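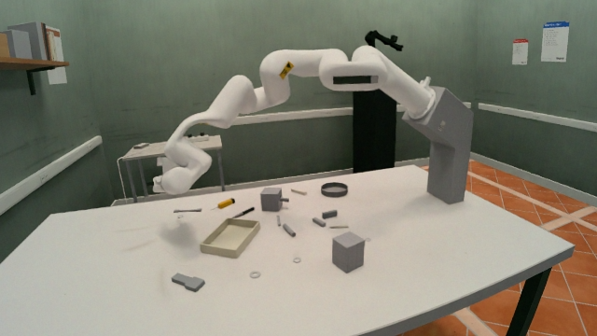
1. Preparar a cena simulada

Este guia mostra como gerar demonstrações sintéticas de manipulação no Levidura e como verificar se servem para treinar uma política visual. Parte-se do princípio de que o simulador já está instalado e de que o modelo do braço carrega sem avisos.

Abra a cena da oficina e confirme que o braço, o pedestal e a mesa aparecem no lugar. As peças soltas (cubos, cilindros, anéis, ferramentas) são corpos rígidos independentes. As paredes, as prateleiras e os avisos são só malha visual, sem colisão. Se der colisão a tudo, a simulação fica lenta e não se ganha nada com isso.

Fixe a semente antes de distribuir as peças. Nos nossos ensaios usámos a 218. Deixe a física correr até as peças pararem e só depois grave o estado inicial — um cilindro que ainda rola estraga a comparação entre episódios.

2. Configurar as câmaras

São precisas duas vistas: uma geral, da sala, e uma montada no punho, virada para o tampo. A geral serve para inspeção. A do punho é a que entra na política, portanto é nela que a variação visual conta.

Ajuste o campo de visão da câmara do punho de modo que as pontas dos dedos da garra fiquem junto à margem inferior. Assim a rede tem sempre uma referência da própria garra e sobra área para os objetos. 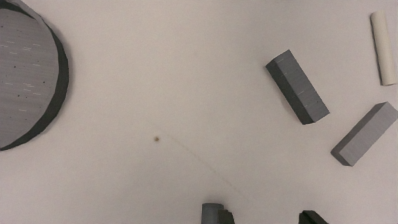

Depois de fixar esse enquadramento, não volte a mexer nele a meio da recolha. Se for mesmo necessário, comece um conjunto novo e guarde os parâmetros da câmara num ficheiro à parte.

3. Variar a aparência

A variação aplica-se a três coisas: cor da luz, textura do tampo e textura das peças. A geometria fica igual. Inclua pequenos defeitos nas texturas, como riscos finos e manchas. Taras Antoniuk comparou políticas treinadas com tampos lisos e com tampos marcados, e as primeiras tomavam qualquer mancha do tampo real por um objeto pequeno.

Use 16 variações de aparência por trajetória. Com menos, a política agarrava-se à cor do tampo; com mais, o treino demorava e o resultado não mudava.

4. Gerar e filtrar os episódios

Lance a geração com o planeador Geltari. O nosso conjunto final tem 4,000 episódios, já filtrados. Rejeite um episódio quando:

- o braço toca na mesa com qualquer elo;
- a peça alvo sai do tampo;
- o planeador muda de solução a meio do percurso.

O último caso passa despercebido nos registos. Fedir Kushnir escreveu um pequeno script que compara os ângulos das juntas entre passos consecutivos e assinala os saltos. Corra-o sempre, mesmo em conjuntos pequenos.

5. Verificar antes de treinar

Escolha 6 episódios ao acaso e reveja as imagens do punho do princípio ao fim. Procure sombras que não acompanham a peça e texturas que mudam dentro do mesmo episódio. A aparência deve variar de um episódio para outro, nunca de um passo para o seguinte.

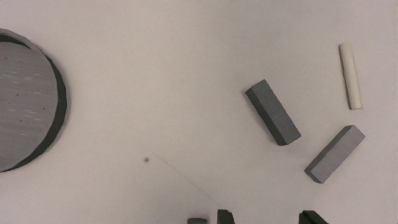

Posso usar só a câmara do punho e dispensar a vista geral?

Para treinar, a do punho chega. Convém gravar também a vista geral a baixa resolução, porque é nela que se percebe o motivo de uma colisão ou de um alcance falhado. Pode apagá-la depois da filtragem.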